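Brick Sorting by Color: Does It Deserve the Fuss?

A small gallery on toy bricks, open bins and the old argument over how to put them away

I have been reading advice on storing toy bricks for longer than I care to admit, and most of it comes from people with something to sell or a very photogenic shelf. The claim is nearly always the same. Sort by color, put each color in its own bin, and building becomes a joy for everyone in the house. I have my doubts. A builder hunting for a two-by-two doesn't much care if it's red, and a bin full of one color is the hardest place I know to find one small part.

Still, people swear by it, and I said in the comments last September that I would give the idea a fair hearing. So these pages stick to the plain version: a few colors, open-fronted bins and a tabletop. There are no labels, no drawers and no stackable towers with a clever name.

The setup

Three compartments side by side, yellow, red and yellow. The light blue bricks are in the red one, and the green and red bricks are still out on the table. You may already see my first complaint. If you are going to sort by color, and you buy bins in colors, you'd think the two would have something to do with each other. Light blue in a red bin is a rule you have to remember, and a six-year-old will not remember it. Neither will I after supper.
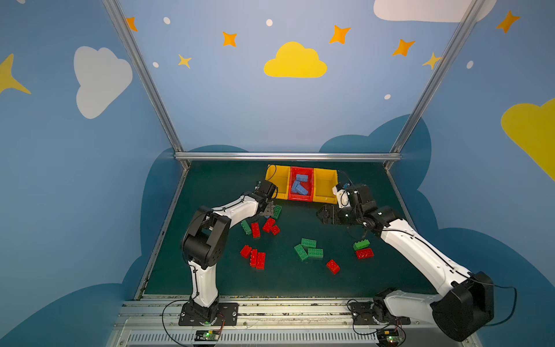
Helju Pärn wrote in to say that I had this backward. Bin color doesn't matter at all once the first few bricks are inside, because the bricks are the label. She has kept her greens in an orange tub for years and has never once had a child ask where green goes. What does matter, she says, is that you never leave a bin empty. Drop one brick in each before anyone starts and the argument is over.

I'll give her half of that. A starter brick is a good trick and costs nothing. My trouble is with the word "never." Children ask where green goes all the time in my experience, usually when the tub is under a coat.

I also wonder how well the bricks-as-labels idea holds up with close shades. Light blue against red and green is easy. Try it with two grays, or with that tan that has gone yellow on a windowsill, and you will soon have a bin called "I don't know" that is bigger than all the others.

Bins with an open front

The sloped front is the part I expected to dislike, and I have come around on it a little. You can see what you have without tipping anything out, which takes care of the worst noise in any house with bricks in it. A hand goes in from the front and comes out again without a fight.

The sellers are less forthcoming about how much room you give up. The Widutel catalog lists its open bin as good for 395 bricks, and then, in smaller type, 315 "in everyday use." I'd like to know who has a day that isn't everyday. A plain shoebox-style tub like the Vetine claims 600 for the same shelf space, and although I trust that number no more than the other two, the direction seems right. A low front means a low pile. Fill it past the lip and the top layer is back on the table.

Then there is the table itself. A dark green top looks handsome under red and light blue bricks, but green bricks don't stand out on it nearly as well. If you are choosing a surface for sorting, choose one that matches nothing you own. Plain white is dull and does the job. The Kalogeropoulos play mat people recommend a printed pattern, and I can't imagine why.

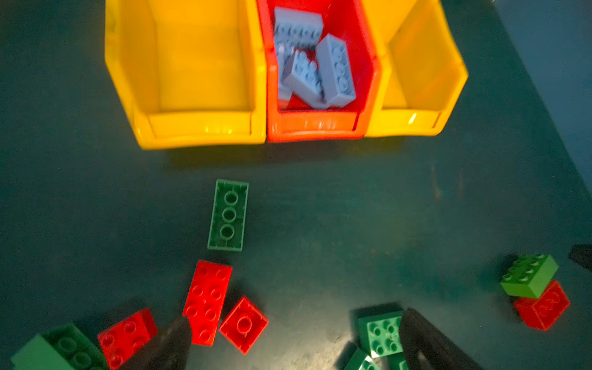 Which brings me to the matter of studs up or studs down. There is a school of thought that says you should turn every brick the right way up before you sort, so that you can read the size at a glance. I tried it for a week. It makes the table look very tidy and it adds a whole extra job to a job I was already putting off. A brick lying on its back tells you its size perfectly well by its tubes – three in a row underneath is a two-by-four, one in the middle is a two-by-two – and once you know that, you can leave them how they fell.

Where size does come in is the second sort, and I think the color crowd skips this on purpose. With a handful of bricks, color is plenty. With a few hundred, you want the small ones kept apart from the big ones, whatever color they are, or they go straight to the bottom and stay there. The Jusden divider set is meant for this. It costs about 2 dollars a slot, and an egg carton does the same thing.

My verdict so far, open to correction. Color sorting is fine for putting away and poor for building. It's quick, a small child can do it, and it gets the table clear for dinner. It does not make anyone build better or play longer, and I would like to see the person who measured that it did. If you own three colors, go ahead and use three bins. If you own twenty, sort by size and let the colors fight it out.

Comments stay open on this one. If you sort by color and can put your hand on a red two-by-two in under a minute, write and tell me how many bricks you have to dig through.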